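La soupe aux potimarrons de Villberg, enfin chez moi

Bon, je vous avais promis la recette et je vous ai fait attendre. Plusieurs d'entre vous m'ont relancée (merci Jarmila, trois messages en une semaine, j'ai compris !), alors je m'y mets ce soir, avec un bol de restes à côté du clavier.

Pour ceux qui n'ont pas suivi, je suis allée à la fête des récoltes de Villberg avec Drahomíra. On y va normalement pour le fromage, on s'installe près de la scène, on râle sur le parking et on rentre avec trop de pommes. Sauf que cette année ils avaient monté une grande tablée sous la halle, réservation obligatoire, 167 couverts, et un seul plat chaud : une soupe de potimarron au cidre, servie avec du pain grillé frotté à l'ail. J'avais pris les billets en juillet, sans trop savoir ce qu'on mangerait, et j'étais un peu déçue en lisant le menu. De la soupe ! J'ai fini l'assiette de Drahomíra.

C'est Kvido Hájek qui était aux fourneaux, celui qui tenait le petit stand de galettes Posside il y a quelques années. Je suis allée le voir pendant qu'il rangeait ses marmites et il m'a donné les grandes lignes, très gentiment, en me parlant surtout de ses oignons. Il les fait cuire une bonne demi-heure, à feu doux, avec du beurre et une pincée de sel, et il n'ajoute le reste que quand ils sont couleur caramel. Moi j'ai toujours expédié cette étape en cinq minutes - voilà qui explique pas mal de choses sur mes soupes.

À la maison, je suis partie sur 800 grammes de potimarron, avec la peau, coupé en morceaux pas trop gros. Quatre oignons jaunes. Un verre de cidre brut, versé sur les oignons une fois bien colorés, et on laisse réduire presque à sec. Ensuite le potimarron, de l'eau à hauteur, une feuille de laurier, et on oublie tout ça jusqu'à ce que la lame du couteau rentre toute seule. Je mixe longtemps, plus longtemps que je ne le croyais nécessaire. Une cuillère de crème si vous voulez, je n'en mets pas, mon mari en met pour deux.

Premier essai : trop de cidre, c'était aigre et un peu bizarre. Deuxième essai : le bouillon cube du placard, une erreur, on ne sentait plus que lui. Le troisième était le bon, ou presque (il me manque encore un petit goût fumé que Kvido n'a pas voulu m'expliquer, il a juste souri). Si quelqu'un a une idée, je prends. Mohcine penche pour une croûte de fromage jetée dans la marmite, moi je parierais sur un bout de lard retiré avant de mixer.

Pour le pain, prenez-le de la veille. J'ai utilisé la miche de seigle de la boulangerie Zeman, tranchée épais, passée sous le gril et frottée à l'ail pendant qu'elle est brûlante. Attention aux doigts, je dis ça par expérience.

Elle se congèle très bien, d'ailleurs, mais sans la crème. Et le lendemain elle épaissit tellement qu'on peut presque la tartiner, alors rallongez-la d'un peu d'eau en la réchauffant à petit feu.

La prochaine fois je vous parle des pommes. Il m'en reste une cagette entière et je commence à en voir dans mes rêves.
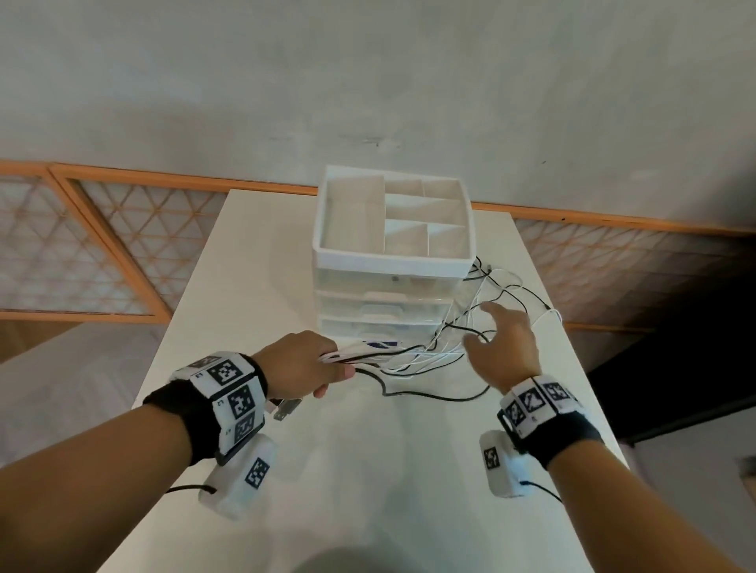
Par Jozefína Vlček | 7 octobre 2026 | Classé dans : Soupes, Sorties

Vos idées pour le goût fumé sont les bienvenues dans les commentaires, je les lis tous, même si je réponds lentement.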